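Silent film season returns to Nimton with live music and a newly repaired print

Nimton, Jun 25, 2019

The Taston Picture House is delighted to announce that its summer season of silent films will open in July, with nine programmes spread across the month and live music at every one of them. After last year's run, when so many of you stayed behind in the foyer to ask when we would be doing it again, it is a real pleasure to be able to say that the answer is very nearly now.

Opening night belongs to The Lamplighter's Daughter, a gentle and rather lovely melodrama set among the boat sheds of a river town, which has not been shown in Nimton for as long as any of our regulars can remember. The print comes to us from the Bretness Film Collection, whose staff have spent the past two winters mending splices, cleaning the reels and putting the title cards back into what they believe is their proper order. It runs to five reels and will be shown with its original blue and amber tints.

"I first saw it on a very poor tape, with half the last reel missing, and I still cried on the bus home," said Mitali Majumder, who has chosen the films for this year's season. "To see it now with the river scenes so clear, and the faces so clear, is like meeting somebody you had only ever spoken to on the telephone. I do hope people who think they don't care for silent films will give this one an evening."
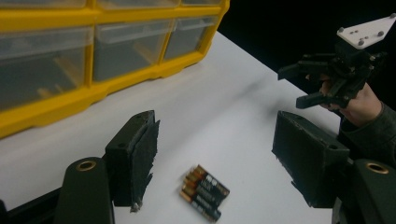
Music for the opening night has been written by the pianist Rajitha Karunaratne, who will play it herself, joined by the Echeverría Quartet for the storm and the long closing chapter. Her score borrows a little from the dance tunes that would have been familiar to the first audiences, though she has kept the quieter passages very plain indeed.

"There is a moment when the daughter simply sits on the stairs and waits, and it goes on far longer than you would dare to let it now," said Rajitha. "I wrote four versions of the music for that and threw three of them away. In the end it is mostly one hand."

The rest of the season takes in two comedies, a mountain adventure, a ghost story for the late slot on Saturday, and a Sunday afternoon of short films chosen with younger children in mind, where talking, laughing and booing the villain are all warmly encouraged. Each evening programme begins with a short spoken introduction, and Mitali will be in the café afterwards for anybody who would like to carry on the conversation over a cup of tea.

The main auditorium seats 187, and we would suggest booking early for opening night in particular. Tickets are £9 for evening programmes, and a season pass covering all of the films costs £30. Under-15s may come to the Sunday afternoon free of charge when they bring a grown-up along. Tickets and passes are on sale now from the box office.

ENDS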